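Wostdale Woodwork Forum > Finishing > Glare on a light tabletop, satin vs. matte

gradient_stop
Posted March 9, 2022
I have a light wood bench top, two coats of water-based satin, cured since January. Under the shop lights it throws streaks right where I do layout work. Pencil lines disappear unless I move my head. The can says satin. Would a third coat in matte fix this, or do I need to sand back to bare wood and start again?

tack_rag
Re: Glare on a light tabletop
No need to go to bare wood. Sheen is set by the top coat. Scuff the surface flat, vacuum, wipe, and put one thin coat of matte over it. Stir the can and do not shake it. The flattening agent settles at the bottom, and if the first half of the can was used without stirring, you applied something closer to semi-gloss whatever the label says.

Kerf35
Re: Glare on a light tabletop
Disagree that the finish is the first thing to change. Sheen ratings are measured at a fixed angle. Satin looks fairly dull at that angle and much brighter when the light comes in low and you are looking from the opposite side. Move the fixtures or change the bench position before you open a can.

gradient_stop
Re: Glare on a light tabletop
Stirred both times. Fixtures are bolted to the ceiling and the bench cannot move, there is a dust duct on one side and a wall on the other.

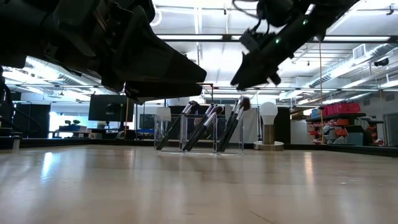 lowangle
Re: Glare on a light tabletop
Two separate things get called glare and they have different fixes. One is haze, where the whole surface goes milky and contrast drops everywhere. The other is a mirror-type reflection of the fixture, which has a position and moves when you move. The tabletop in the photo is the second kind: pale wood, slight gloss, and the streaks from the ceiling lights are heavier toward the left. Matte will spread those out and lower the peak, but the same amount of light still comes back off the surface, so expect a wide soft patch in place of narrow streaks. For pencil work that is usually an improvement.

Kerf35
Re: Glare on a light tabletop
Agree with that description. I would still try a diffuser panel on the fixture first. It costs less than a quart of finish and comes off again if you dislike it.

tack_rag
Re: Glare on a light tabletop
A diffuser makes the source bigger. On a satin top that can mean a bigger bright area. I ran Narko matte over satin on my own bench and have had no trouble seeing a knife line since.

plane_iron
Re: Glare on a light tabletop
How does the matte hold up? Mine burnished to a shine in the spot where I slide stock to the saw. It took less than a year.

tack_rag
Re: Glare on a light tabletop
It does burnish. I rub the shiny spot with a gray pad a couple of times a year. If that bothers you, use hardwax oil and accept the glue stains.

lowangle
Re: Glare on a light tabletop
For a test, scuff a strip at one end with 2000 grit, used wet, and look at it from your normal working position. If the streak breaks up there, a matte coat will probably do what you want. If you can hardly see a change, go coarser on a second strip before deciding. Let it dry fully before judging.

Kerf35
Re: Glare on a light tabletop
2000 is too fine. It will leave satin about where it started, or polish it. A gray pad gets you closer to what a matte coat looks like.

lowangle
Re: Glare on a light tabletop
Fair point. Gray pad, then.

gradient_stop
Re: Glare on a light tabletop
Will do a strip with the gray pad at the duct end and order a quart of matte if it looks right. Diffuser is second choice.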